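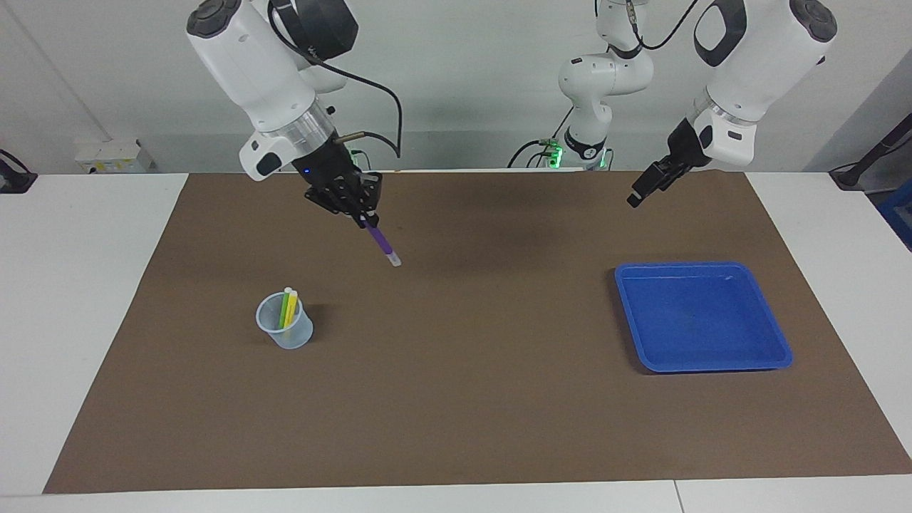
Waqas Zaidi was already tearing paper when I got to Harorness, so I put my bag down and held the other end of the roll. He covers his worktables in brown paper and has done since 1991, when he was mixing wallpaper paste for his uncle's decorating business and got tired of scraping the bench. These days he teaches bookbinding, makes all his own pastes and paper dyes, and has more opinions about table coverings than anyone I've ever met (I mean that as a compliment!).

"People buy those rubber mats," he told me, smoothing out a crease with the side of his fist. "They're fine. I have 2 of them somewhere. But you can't write on them, and I write on everything."

And he does. Before we'd even talked about anything properly he had a marker going, making a ring around the foot of a measuring cup and scribbling a number next to it. I asked what the number meant and he squinted at it for a good while. "That's the water," he said. "Or the starch. Give me a minute."

It was the water. The system, once he'd walked me through it, is pretty simple: a cup gets a spot on the paper, the spot gets a ring, and whatever went into the cup is written next to the ring. Lift the cup, pour it out, put it back on its ring. If the phone rings halfway through a batch, the table remembers for him. He used to keep a notebook for this, but the notebook was always sticky and the pages glued themselves together, and he says he lost a very nice green dye that way in his first studio over on Talpur Lane and has never got it back.

I wanted to know about the colors, so I asked whether there's a code. He laughed at me. "Purple, mostly. Pencil goes gray and vanishes on brown. Red I don't like, it looks as if I'm grading somebody. Black is okay, but then my shopping list is in black as well and I end up putting onions in the paste."

He buys his markers by the box from a stationery wholesaler called Pereo and goes through them at an alarming rate, since he never puts the caps back on. He knows this about himself. His students have started doing it for him.

The measuring cups are a sore subject. Waqas likes plain clear plastic with a decent spout, and he likes them cheap, and he says the clear ones always end up a bit cloudy from washing. "Doesn't bother me. I can still see where the liquid comes to. Glass is lovely, but I teach beginners, and beginners have elbows." He once splurged on a fancy set from Flandum and used it for 3 batches before it went home to be used for pancakes, where apparently it is very happy.

What about waste, though? All that paper? He'd clearly had the question before, because he took me straight over to a plan chest and pulled out the bottom drawer. Old table covers, folded flat, going back years. Rings, drips, sums, half a phone number, somebody's drawing of a duck. The best pieces get cut up for endpapers, and the others wrap finished books for the mail. One customer wrote to ask what "70 and stir, NOT YET" was supposed to mean, and he had to write back and admit he had no idea.

I asked if he cuts the paper to fit the table. He looked at me as though I'd suggested ironing it. "I tear it against a ruler and it comes out how it comes out. If a bit of the table shows at the sides, good, that's where my coffee goes."

Mine went there too, and he drew a ring around it.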